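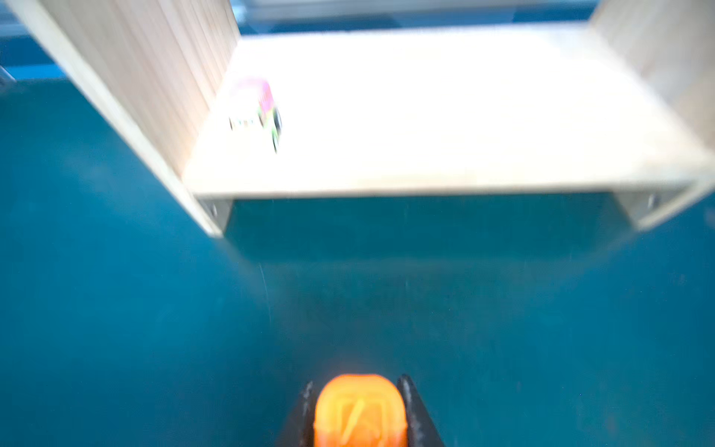 The shelf unit on the teal work surface, with the gripper in front of it.

How to Run a Tabletop Robot Demonstration for Visitors

Lerano Technical Center, Visitor Programs
Page updated Thursday, December 31, 2020

This page is for staff who will present the tabletop pick-and-place station during an open day or a scheduled group visit. It covers the preparation of the station, the order of the demonstration, and the closing procedure. Presenters should read it in full before their first session and keep a printed copy at the station.

The procedure was prepared by Bjarke Brøndum of Visitor Programs and reviewed by Roel Vanhove of the Robotics Workshop. It replaces the guidance issued before the November open day.

Before the visit

Reserve the station through the Trevmont room calendar. A reservation must include setup time as well as the session itself. Groups are limited to 10 visitors at the station. Larger parties are to be divided at the reception desk, and the second group should begin in the Alaoui Room with the introductory talk.

Confirm with the workshop that the arm has been released for public use. The release sheet hangs beside the control cabinet and must carry a signature for the current day. If there is no signature, do not power up the arm. Call the workshop on extension 68.

Collect the following items from the cupboard marked Zolari:

The shelf unit
The box of small objects and toy vehicles
The barrier posts and belt
The visitor log

Preparing the station

1. Set out the barrier. The belt must be fastened on all open sides before the arm is switched on. Visitors stay outside it at all times, including when the arm is at rest.

2. Clear the work surface of tools, cables, and paper. Scratches in the surface are to be expected and do not need to be reported. Cracks and raised edges do.

3. Place the shelf unit on the surface with its open side toward the arm. Check that the corner brackets under the board are tight. A shelf that rocks when pressed by hand should be returned to the workshop.

4. Place one object on the shelf, a short distance back from the front edge. For the first run, choose a small object with straight sides, standing upright.

5. Inspect the gripper fingers for damage. Do not adjust them. Any change to the fingers is made by workshop staff only.

6. Switch on the arm, release the emergency stop, and send the arm to its rest position. Turn on the wrist camera and confirm that its picture appears on the visitor monitor. Some blur while the arm is moving is normal. If the picture stays blurred when the arm has stopped, clean the lens with the cloth provided.

7. Carry out one complete run before visitors are admitted.

Opening the session

Welcome the group and state the safety rules before anything moves. Point out the emergency stop and explain that the presenter will remain within reach of it. Ask visitors to keep bags and coats off the floor near the barrier.

Introduce the monitor next. Many visitors watch only the arm and miss the view that the operator depends on. Explain that the wrist camera travels with the gripper, so the fingers remain at the bottom of the picture while everything else shifts. Allow the group a moment to match what they see on the screen with what is on the table.

Part one: the shelf

Send the arm forward at reduced speed and pause it before it reaches the shelf. Ask the group what the gripper will have to avoid. The usual answers are the side panels and the board itself, and both should be confirmed. Then resume the approach and complete the pick.

If the object is dropped, leave it where it lands until the arm has stopped. Explain plainly that the attempt did not succeed, return the arm to rest, and repeat. Do not reach over the barrier to retrieve an object.

Part two: the overturned car

Remove the shelf object and place a toy car directly on the work surface, upside down. This part shows that a familiar item can be a harder target once it is turned over. The wheels, the recesses of the underside, and any projecting parts all affect where the fingers can close.

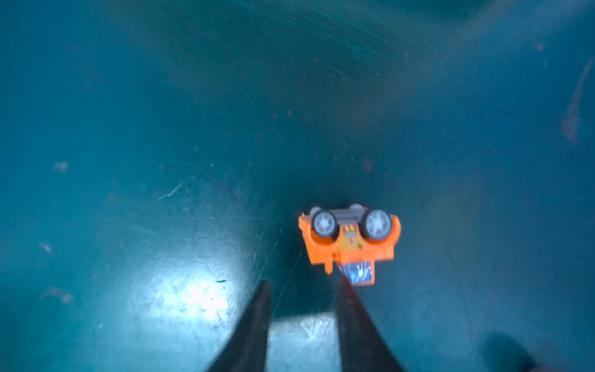 An orange toy car, wheels up, with the gripper fingers spread apart nearby.

Lower the gripper with the fingers open and pause once more when the fingers are close to the car. Invite the group to suggest where it should be held. The body walls on either side are usually the best choice. Clear window pieces make a poor gripping point, as they are smooth and may come loose.

Position the gripper so that the car lies between the fingers, then close slowly. If one finger touches the car first, stop, open, and correct the position. Continuing to close will push the car across the surface.

Bright reflections may appear on the work surface in the camera view. Should they cover the object on the monitor, turn the overhead lamp aside before proceeding. Do not move the lamp while the arm is in motion.

Questions from visitors

Allow time for questions with the arm at rest. Technical questions that the presenter cannot answer should be written in the visitor log with a contact address, and the workshop will reply. Presenters should not estimate prices or delivery dates for any equipment.

Visitors may take photographs from outside the barrier. They may not operate the arm during an open day. Supervised operation is available only in booked training sessions.

Closing the station

Return the arm to rest, press the emergency stop, and switch off the power at the cabinet. Wait for the cabinet lamp to go out before opening the barrier. Wipe the work surface with a dry cloth and return all items to the cupboard.

Record the number of visitors, the number of runs, and any faults in the visitor log. Sign the entry and leave the log at the reception desk. Faults that affect safety must also be reported to the workshop by telephone before the presenter leaves the building.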